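Golf retailers still sell waterproofs by a single number, usually the hydrostatic head printed on the swing tag. It says little about how a jacket behaves over 18 holes.

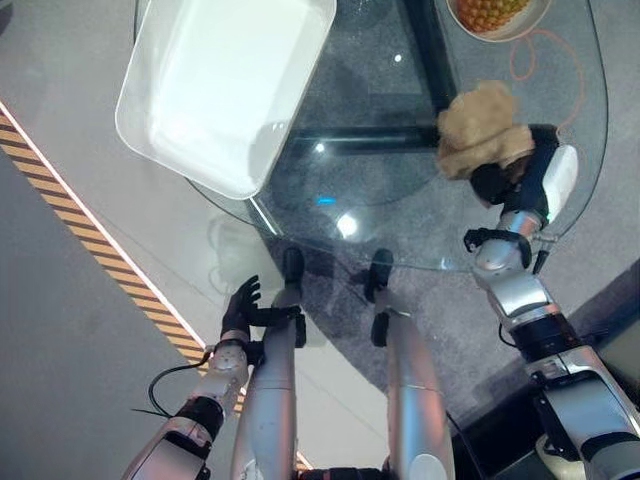 ## What the number leaves out

The Hirano shell I wore at Hedisdale all July is a decent garment. Its seams matter more than its fabric.
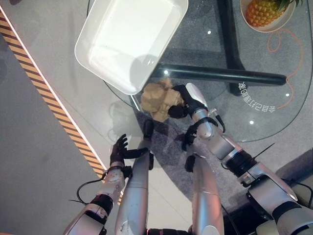
Stiffness should be published too. A sleeve that resists the shoulder turn costs distance, and brands could measure that. Pack size is simpler: fold the jacket, set it in a plain rectangular tray like the white one on the glass table, and state whether it fits. Enmont prints a weight – 500 g – and stops there.

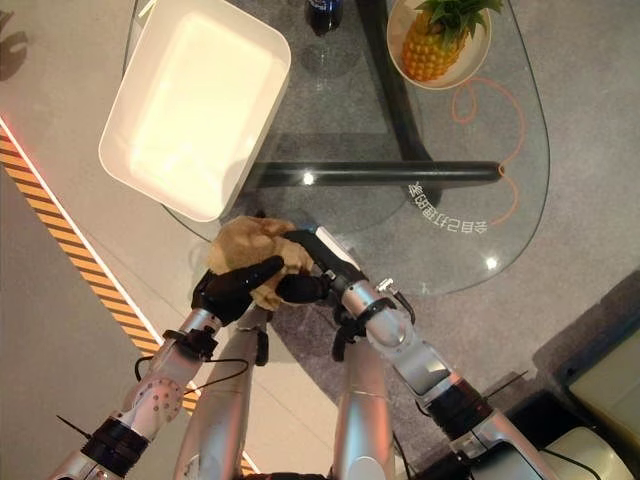 ## What I would ask for

Two figures on every tag, stiffness and seam leakage, tested after seven washes. Nistor could do it by next season.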